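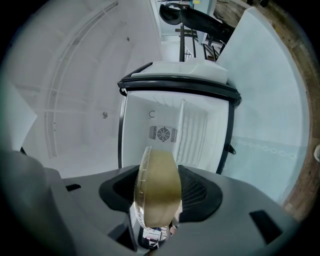
Über uns

Zostance. Labor für Brauwasser, Hefe und alles was in kleinen Brauereien schiefgehen kann. Gegründet von Despina Costache, damals noch in zwei Kellerräumen in der Denitz-Siedlung. Seit Dezember eine Straße weiter, Erdgeschoss, endlich mit Rampe für die Anlieferung.

Wer wir sind
Despina Costache, Leitung, Mikrobiologie. Vorher Qualitätssicherung in einer Molkerei.
Ailsa Nisbet, Brauwasser und Chemie. Gelernte Brauerin, kommt aus Schottland, geht ans Telefon auch auf Englisch.
Dazu 4 Leute in Teilzeit, Fahrer mitgerechnet.

Was wir machen
Keimzahlen in Bier, Würze, Spülwasser. Hefe: Vitalität, Fremdhefen, Lagerung von Stämmen auf Wunsch. Wasserhärte, Restalkalität, Eisen, Mangan. Etikettenangaben rechnen wir mit, beraten aber nicht rechtlich. Keine Trinkwasseruntersuchungen für Privathaushalte, bitte nicht mehr anfragen, dafür sind wir nicht zugelasen.

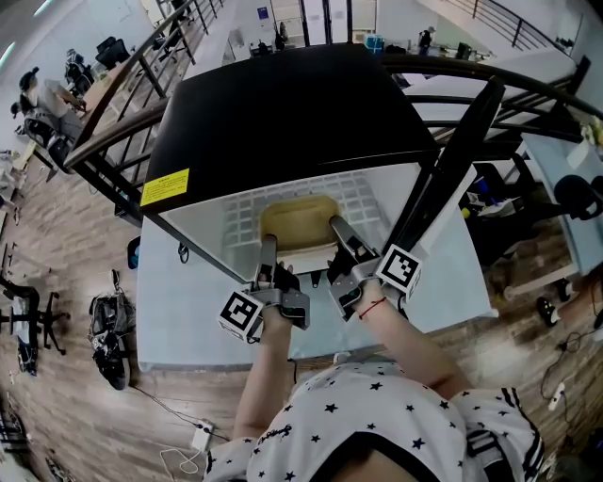
Weißes Gerät mit schwarzem Deckel, offen.

Zahlen, Stand Mai 2022
383 Proben im letzten Quartal. 97 Brauereien in der Kartei, davon 95 mit eigenem Sudhaus, der Rest braut auswärts.

Proben schicken
Annahme werktags bis mittags. Flaschen voll, beschriftet, mit Kühlakku. Begleitzettel AUSSEN am Karton, nicht innen, sonst ist er nass und keiner kann ihn lesen. Befund per Mail, bei auffälligen Werten rufen wir vorher an. Eilproben gehen, kosten extra, vorher anmelden. Fahrdienst auf den Touren Lorov und Lévesque, Abholzeiten siehe Tourenplan.

Kurse
Zweimal im Jahr ein Tageskurs Betriebshygiene, Schwerpunkt Schläuche und Zapfhähne. Gruppe klein, Kittel gibts von uns, feste Schuhe selber mitbringen. Der Frühjahrskurs ist voll, Warteliste bei Ailsa. Im Herbst kommt ein Termin nur für Hobbybrauer dazu, Programm steht noch nicht.

Praktikum
Nehmen wir, mindestens drei Wochen, gern aus der BTA-Ausbildung. Kurze Mail mit Wunschzeitraum reicht, Lebenslauf dran, Zeugnise brauchen wir nicht.

Parken im Hof hinten. Die Klingel vorne ist kaputt, bitte klopfen.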